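Storage Changeover on the Second Floor of the Vallum Building

The Facilities and Stores Office has begun replacing the mixed shelving on the second floor of the Vallum Building with gray metal drawer cabinets. The first 35 cabinets were placed during March, and the remaining rooms will follow as old units are cleared. Staff who share benches are asked to read the notes below before moving any of their supplies.

Each cabinet offers a flat top, an open recess directly under it, and drawers below. The top may be used for light items in current use, such as a small bowl for clips or samples. It should not become a permanent shelf. The recess is intended for trays and folders that are needed several times a day. Drawers are for everything else — and the bottom drawer in particular is for small loose articles that tend to roll off benches, including balls, spools and stoppers.
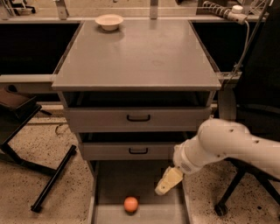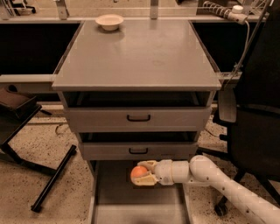
A drawer cabinet with the bottom drawer open, a white bowl on top and an orange ball for storage below.

Drawers should be opened one at a time and closed after use. An open bottom drawer reaches well into the walkway, and office chairs are to be kept to the side of the cabinet so that it can be pulled out to its full length. Cords from chargers and adapters should be kept clear of the drawer fronts.

The inventory completed before the changeover listed 2,019 separate items on this floor, of which about 500 had no assigned place. Rhun Rosser, who supervised the count, has asked that each room return its revised list to the Stores Office by the end of April. Items with no owner named on the list will be held in the Howells Room for one month and then offered to other departments.

Labels for the drawer fronts are available from the Stores counter in packs of 200. Handwritten labels are acceptable for the time being, provided that they can be read from a standing position. Requests for dividers or additional cabinets should be addressed to Dwynwen Voyle, Stores Manager, with the room number and a short statement of what is to be kept in them. Requests received after April will be considered with the Brallon Wing, where work is expected to start in the summer.

Recent items
Brallon Wing: Notice of Summer Works
Drernero Lecture Series Returns in April
Revised Hours at the Stores Counter
Collection of Surplus Shelving
Howells Room Bookings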